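Two Arms and a Pile of Bricks: Talking to Wing-sze Kwan

When I got to the shared workshop on the Grernholm lot, Wing-sze Kwan was already halfway through a sentence about cable strain. She builds robot arms for fun, in the evenings, and she'd love for you to build some too. 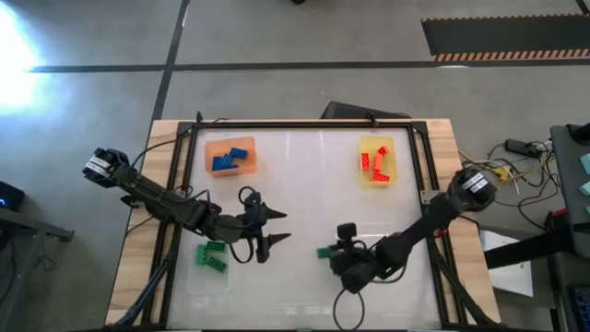

"So the wrist is where everything goes wrong," she told me. "You route the cable tight because it looks clean, and then the arm rolls over and pulls its own plug out. Leave a big ugly loop. I love a big ugly loop!"

The project is called Zumen, and it's a two-arm setup that sorts toy bricks by color. Kwan started it in July with her friend Aigars Lill, who had a stack of motors left over from a camera slider he never finished. The first version was one arm screwed to a shelf at her apartment. It could wave. "It waved beautifully," she said. "It could not pick up anything at all."

The second arm came along once they moved to the workshop, and so did the black aluminum frame. Lill pushed for that. Before the frame, every bump to the table meant setting up all the positions again, and they share the room with people who bump tables. "Aigars wanted extrusion, I wanted to save money, and Aigars was right," Kwan said. "Write that down, he'll be unbearable."

I asked why bricks. She got pretty animated here - bricks, she says, are a great teacher. They're cheap, they come in bright colors, and the studs make you care about which way the thing is facing when you grab it. Red goes in one bin, blue in another, green on the tray.

They teach the arms by moving them through the job by hand and recording it. Kwan has done 300 of these runs and wants 1,000 before the end of the year. "I put on music and do 15 in a row, then I need a snack. It's weirdly like knitting."

The part she's proudest of is the handoff, where one gripper passes a brick to the other. Her best streak is 19 without a drop. Shuk-fan Wei, who runs the laser cutter across the room, cheered so loudly at the last one that Kwan missed the twentieth.

And for anyone who wants to start? "One arm, one brick, one bin. Get a decent power supply and label your motors before you put them together, please, I'm begging you. Then come by and show me, I'm here most evenings after seven."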